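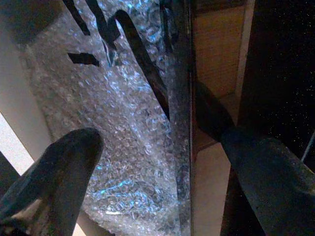 Packing of the Kneath store started in November, three weeks behind the plan you approved and one week ahead of what I privately expected. The small stuff went first — cups, labels, the good lamp — and everyone felt very productive. Then we reached the long, awkward dark pieces. Anything with a hook or a sharp bend at one end gets bubble wrap, and bubble wrap has its own opinions about going around a corner. It creases, it folds back on itself and it uses twice the length you cut. I had budgeted for straight things.

Supplies. We bought 2 large rolls from Ristico and are well into the second. I would like to move $50 across from the signage line to buy more. The signage line can bear it, as the signs have been "nearly ready" since 2023.

Boxes. We have 30 sealed and labelled. The Cella cartons are sturdy but short, so the longer pieces will travel wrapped and tied in bundles. Nerys Gape has written a colour code for the bundles and taped it to the door, where it is mostly being followed.

Not yet started: the top shelves, the paint cupboard, and the drawer of loose fittings that we all keep walking past. I have put the drawer down for Tuesday. I also put it down for last Tuesday.

The Kadotton end is ready for us, apart from the key, which the previous tenants are posting. The van booking stands. Please let me know about the $50 before we run out and start using the newspaper.

Recent updates
Kneath store: what stays and what goes
Kadotton floor plan, second attempt
Signage: a short history
Van quotes compared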